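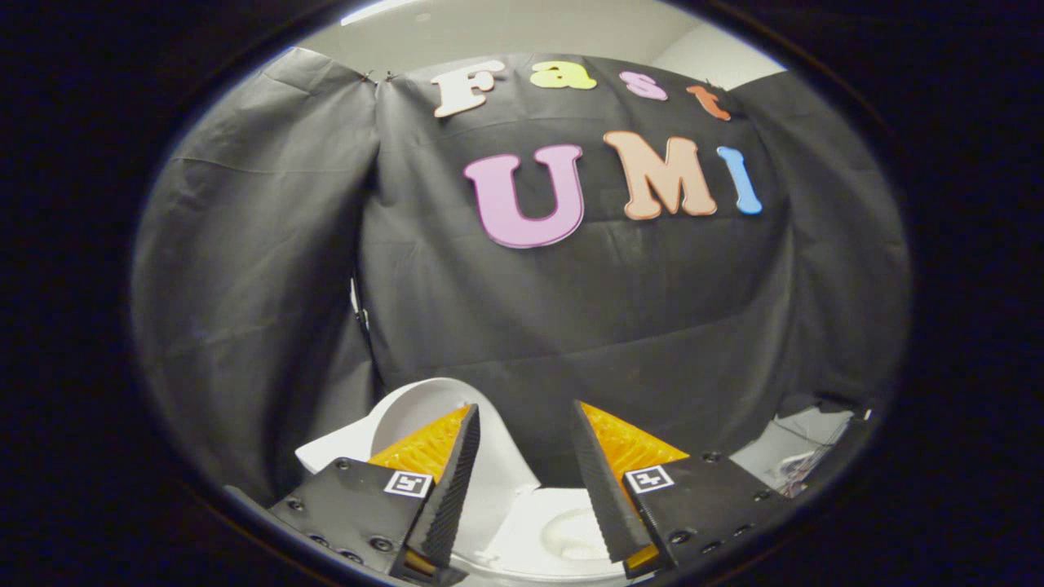

Most of the guidance now circulating on hand-held gripper demonstrations says a lot about file formats and very little about fixtures. I think the priority is wrong. A badly named file can be repaired with a script. A session recorded against an undocumented fixture stays undocumented.

The draft practice note from the Nivura working group is typical. It runs to 7 sections, and the physical setup gets a single paragraph in the last of them. Contributors are asked to give the room type and the object class. Under that rule, "bathroom, toilet" is a complete entry. It says nothing about whether the lid and seat were up or down, or what stood behind the object.

A usable record would require five items per session: the object, the state of its moving parts, the backdrop, the marker tags on the gripper, and anything else within view of the lens. The last item is the one people resist. A wide lens takes in a great deal at the sides, and loose wiring there becomes part of the data whether or not it was logged.

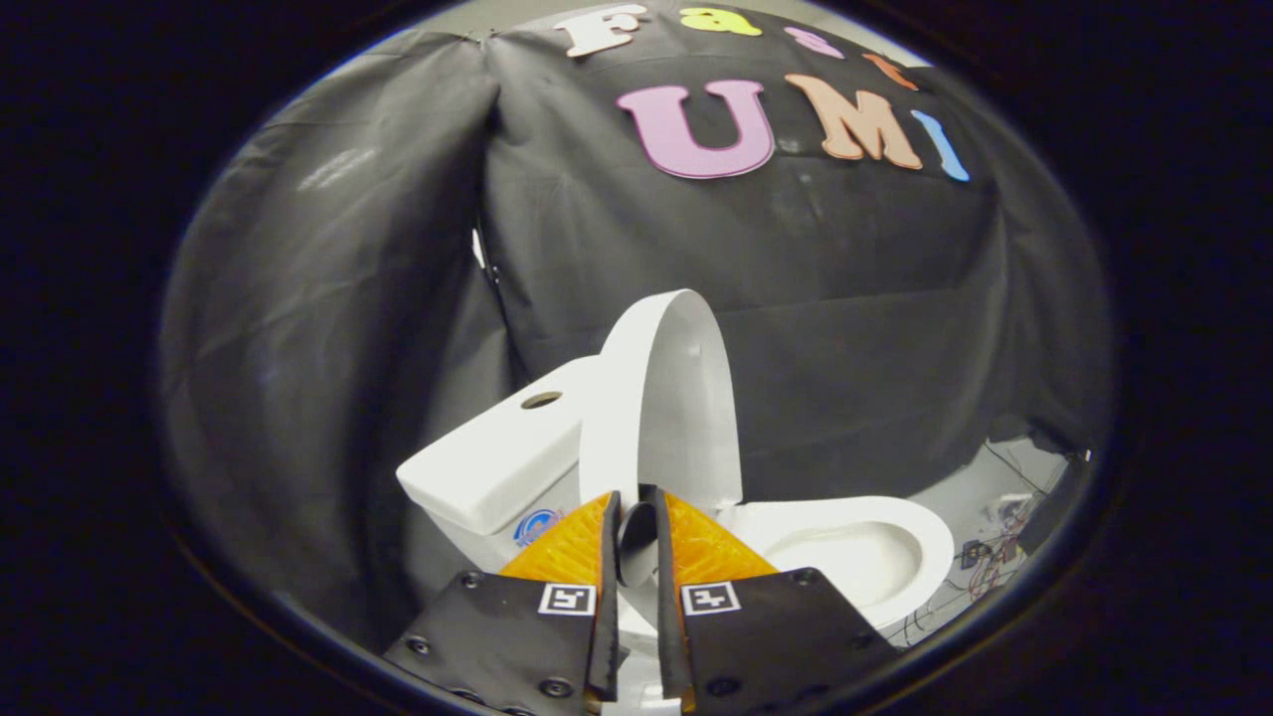

Toilet with the seat raised, black backdrop, one marker tag on each gripper plate. Wiring and circuit boards at lower right.

The objection I hear most is cost. At Sandinside we timed the fixture record over 270 sessions, and it took 2 minutes each when done before recording. Done afterward, from memory, it took longer and the entries disagreed with the video often enough that we stopped accepting them.

Backdrops need their own rule. A plain cloth removes clutter, but lettering or a logo on it gives the model a fixed landmark that will not exist in a home. I would not ban it. I would require that it be declared, and that a declared landmark never appear in both the training and the test split. The Siriwan checklist already does this for wall posters, and extending it to cloth is one added line.

Dradard's proposal to leave all of this to the discretion of each site should be dropped. Discretion is what we have now – and two sites using the same object class still cannot tell whether their sessions are comparable. The next Nivura revision is due in October. The fixture record should move to section 2 and be mandatory.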